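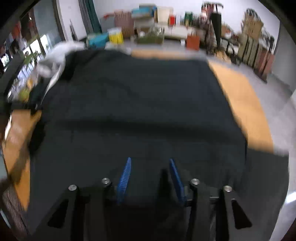

Filed under: Dye bench / Notebook
November – Iara Bustos

Navy again. Vat 2 was reduced by 8:30, or at least it had the coppery skin and the yellow-green underneath that Elba accepts as proof of life. pH strip said 11, the other pH strip said 10, and I went with the one I liked.

Goal for the week is unchanged: get a navy that survives rubbing against something pale. The Meléndez order is for aprons, and aprons spend their lives pressed against white counters. The last batch crocked so badly that Catalina Jara's sleeve is now a permanent part of the sample archive.

Recipe as run: 1000 ml stock into the vat, lime topped up by eye (sorry), fructose weighed properly for once. Swatches are the Feltidport cotton, scoured twice. First scour water came out the color of weak tea, second a bit less so. I would have done a third but the kettle is shared and Teodoro was making lunch in it. We should talk about that.

Dips: six, ten minutes each, fifteen minutes of air in between. Swatch 4 fell to the bottom on dip three and sat in the sludge until I found the tongs. It is now a different blue from its siblings and has a speckle. Marking it 4X and keeping it, on the theory that somebody will want to buy it.

Rub test, dry, white cloth, 20 strokes by hand:
1 – faint
2 – faint
3 – moderate, don't know why, same everything
4X – don't ask
5 – very faint, best so far
6 – faint

Wet rub is worse across the board, as expected. 5 still leads. The only thing different about 5 is that it got the long rinse, being the one in the sink when the phone rang. So the great breakthrough of the month may be a phone call from Drultitz about an unpaid invoice (it was paid; ref 541, Elba has the slip).

Following that up properly: longer rinse for everything, then a neutralizing soak with a splash of vinegar, then the hot soap. Sibusiso says the hot soap is the step that matters and the vinegar is superstition. He also says this about gloves. Will run three with vinegar and three without and let the rub cloths settle it.

11:40. Scale drifting again. Put the brass 100 g on it and got 97. Put it on again and got 97 again, so at least it is sure of itself. Every fructose figure since the last calibration is therefore suspect and I am not going back to fix them. Note for whoever reads this: weights on the previous two pages are low or high, work it out.

Afternoon. Elba brought up the Trurkeck question, meaning do we buy the pre-reduced indigo and stop playing chemist. Cost came to 159 for the small tub against what we spend on powder, lime and my mood. I said I'd try one tub. It feels like cheating, and I have looked into it and cheating is allowed.

Fold marks: the big pieces keep taking a pale line where they sit doubled over in the vat. Untying and refolding between dips helps, accordion pleats help more, and a bigger vat would help most. Teodoro thinks the old brewing bucket in the back would do. It held cider for two years and smells like it. Asked him to scrub it and leave it in the yard overnight.

Left running: swatches 7 to 12 in rinse, cold, change the water before closing. Vat 2 fed and stirred, lid on, blanket around it. Vat 1 is dead, I think. It has a smell I associate with the drain at my aunt's house. Giving it one more spoon of fructose and until tomorrow.

To get: pH strips (one brand only please), vinegar, white rub cloth, a kettle.

Catalina wants the shirt back regardless of the sleeve. Elba says it's accessioned.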